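4.2 How people load a two-slot toaster

I came to the toaster late in this project. Our first round of home visits in Harnley was meant to be all kettles and coffee makers, and the toaster only got in as a warm-up question: "Can you make me a slice of toast, the way you normally would?" It was the warm-up people wanted to talk about! So for the second round, in February, I built a whole session around it, and this section covers what I learned from the 23 households that took part.

The task was kept very plain. Each person got one slice of bread, their own toaster, and no instructions past that first question. I wrote down which slot they picked, which way the slice faced, and whether they shifted the toaster before starting. I also asked about it afterward, although most people had never given it a thought (and a few were a little embarrassed to be asked).

Of the 23, 17 used the slot farthest from them. I had expected the opposite, given that the near slot is the shorter reach. The reasons they gave were all over the place. Some said the back slot browns better, some said the front one was "for the second piece," and three people told me their parents did it that way. I can't say much about the browning -- I didn't measure it, and the Plurkcombe group, who did, worked with a toaster that had only one long slot.

Slice size mattered more than I thought it would. Store-bought sandwich bread mostly drops down far enough to be forgotten about, but a taller loaf stays up above the rim, and then people start fussing. They turn it on its side, they push on it, they flip it halfway through. Figure 3 has a slice of the whole-grain or multigrain kind in the rear slot, with the front one left empty, and a good part of the bread is standing clear of the chrome top.

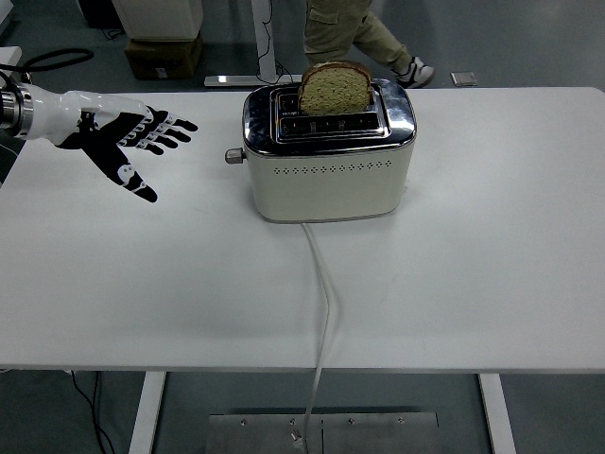
Figure 3. Two-slot toaster with one slice of whole-grain or multigrain bread in the rear slot. The small silver knob or lever is on the left side of the body.

Where the lever sits was my other question. With a lever on the short end, people tended to turn the toaster so that end faced their stronger hand, and then they left it turned. Two left-handed people in shared kitchens said they turn it every single morning and somebody else turns it back. Baloyi, our coding sheet, had no box for that, so I added one -- "turned before use" -- and went back through the earlier notes to fill it in where I could. Those older entries are patchy and I left them out of the totals above.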